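Gurkbridge Jewellery Store Project
Progress report to the Brondmont Fund, period ending March
Prepared by Joaquín Insaurralde

1. Summary

The grant covers the sorting, listing and boxing of 1431 donated pieces of costume jewellery for the Gurkbridge lending collection. Work on the Trirnidon gift is finished and the Lagos gift has been started. Spending is within budget.

2. Work area

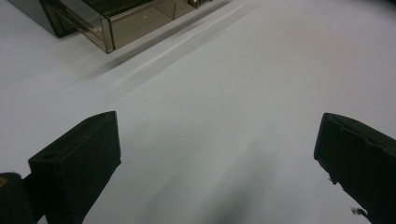

Sorting has moved from the back office to the ground floor, where there is more space. Small beads and clasps were getting lost on the old patterned cloth. A plain white tabletop suits the work much better, as even faint specks show up on it. We have asked staff to keep it clear between batches.

3. Bracelets

Bracelets are handled singly and laid flat before they go into a compartment. 74 have been listed so far. Stretch bracelets take longest - the elastic has to be checked all the way round.
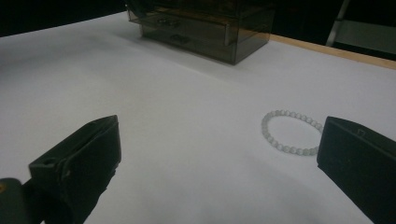

Beaded bracelet on the white work surface.

4. Storage

Two kinds of box are on trial. The first is a dark brown open-topped box with slatted sides and compartments inside. It is quick to fill and easy to check, but it will need a cover before it goes on the shelves.
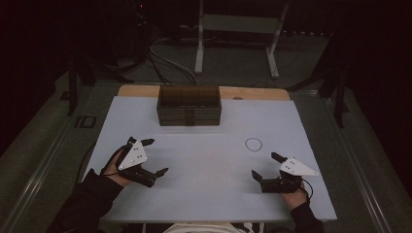

5. Second box type

The other is a smoky brown plastic box. It is partly see-through, so staff can tell whether it is in use without opening it. Labels will go on the front.
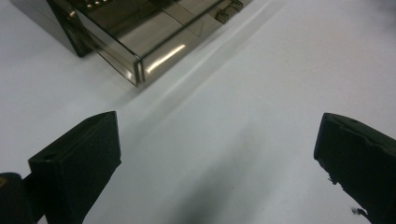
Smoky brown plastic storage box, front edge.

6. Next period

- List the next 50 bracelets from the Lagos gift
- Choose one box type and order 3 more for the spring intake
- Send the revised list to Brondmont with the next claim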